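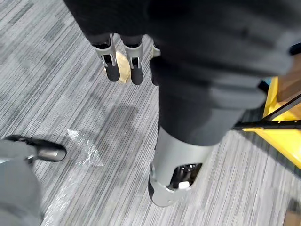 Chapter 8
Planning a Walking Tour

A good walking tour looks easy. The guide strolls, talks, stops at a bakery, and somehow everyone ends up at the river just as the light turns gold. I love that moment, and after nine seasons of leading groups I still get a small thrill from it. It takes a lot of work at a desk first, and this chapter is where that work begins!

We will follow one route all the way through: the old harbor walk in Flaltholm, a port town of 2,000 people with more stories per street than some capitals. Gintarė Kuusk designed it for a small company called Reltik, and she let me use her notes, crossings-out and all. Her first version had far too many churches.
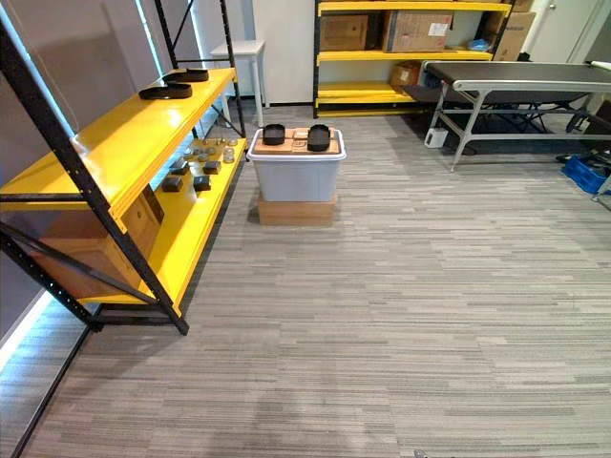
She began by walking the town alone in March, in sleet, with no script. She wrote down where she got cold, where she wanted to sit, and where a truck drowned out her own thoughts. Those notes shaped the route more than any history book did. Try this yourself before you read section 8.2 – pick a neighborhood you think you know and walk it slowly for two hours.

Terms to watch for in this chapter: anchor stop, dead stretch, wet-weather loop, group pace.
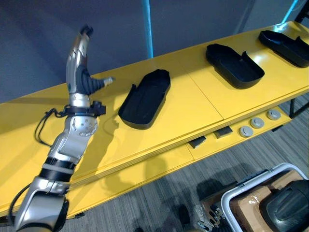

A dead stretch is any part of the walk with nothing to say about it. New guides panic and fill it with dates. Gintarė's longest one runs along the Skilano warehouse wall, and she leaves it quiet so that guests can chat with each other. People often make friends there – it may be my favorite part of the whole tour.

8.1 Who is the walk for?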